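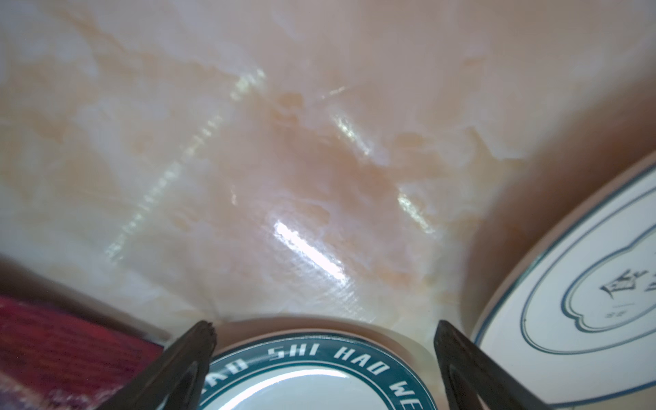
Home Archive Threads Authors Help
Search this list... Go

Subject: Re: ring on the marble top, baking soda did not help
Date: 30 September 2026

Hello all,

thank you for the question, I had the same trouble with my washstand in Irkenton two years ago.

> I left half a lemon on the marble for one evening and now there is a
> pale ring. I tried a paste of baking soda two times and the ring is
> the same. Is the stain deeper than I think? The shop Vakulenko wants
> 370 to come and polish the whole top.

I think you do not have a stain. Lemon juice eats the polish of the stone, and this is called an etch. A paste can pull oil or coffee out of marble, but it cannot give the shine back. Please look at the ring from the side, with a lamp behind it. If the color is the same and only the shine is missing, it is an etch.

For a small ring I used the polishing powder from Clultine. Put a little powder on a damp white cloth, rub in small circles for a few minutes, and wipe with clean water. I had to repeat it 7 times before I was satisfied. Try it first in a corner, because on a dark stone it can leave a light spot. If you feel the ring with your fingernail, the powder is too weak, and then I would pay the shop. Maybe ask them for a price for only one part of the top. My neighbor did this and it was much cheaper.

Please do not use vinegar, also not with a lot of water. The sealer will not protect you from this, it only slows down oil and wine.

Does somebody know if Dikus still sells the felt pads by mail? My old ones are finished.

With kind greetings from Irkenton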